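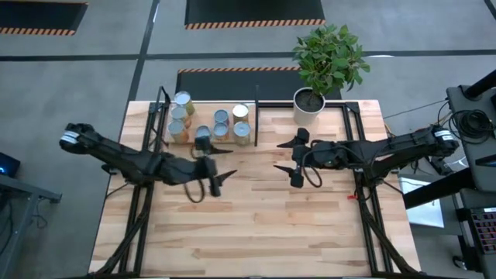 Photo: Khanyisile Molefe

The butcher block question

Ruairi Geddes sells worktables, and he would like me to believe that the top is the part that matters. I came to his shop on a Thursday with a list of doubts.

The table has a top built from narrow wooden strips, pale cream next to tan next to a light reddish-brown. It stands on a smooth gray concrete floor. Along one side there is a shallow framed section with cans in it, lids up, and a plant pot has been put on the table as well. He calls the model the Ellen. It costs $900.

I asked what the $900 buys that a $60 folding table doesn't.

"Weight," Geddes said. "You lean on it and it stays where it is."

So would a lot of things, I told him. He agreed, and then talked for a while about glue. The strips are bonded under pressure and left for six days, he said, and most shops skip that. I asked which shops. He wouldn't name them.

The mixed colors bothered me more. To my eye they suggest a maker using up what was in the rack. Geddes didn't argue very hard. "We sort for hardness. Color comes second. If you want it all one shade, Bomside will do you one, and you'll pay for it."

He is on firmer ground about repairs. A scorch or a knife mark can be sanded out, and he says he has tops from his years at Esard that have been sanded again and again. I haven't seen those, so I'm taking his word - a thing I did a lot of that morning.

What about the can section? A raised edge on a work surface looks to me like a place for crumbs to collect.

"You wipe it," he said. "People want their cans where they can grab them."

Do they? I keep mine in a cupboard and have never felt the lack. He shrugged and said customers ask.

He oils the tops once a month and tells buyers to do the same. I asked how many of them do. "Fewer than say they do," he said, and that was the answer I trusted most.

A plainer version without the can section goes on sale in March, for $700. I'd look at that one first.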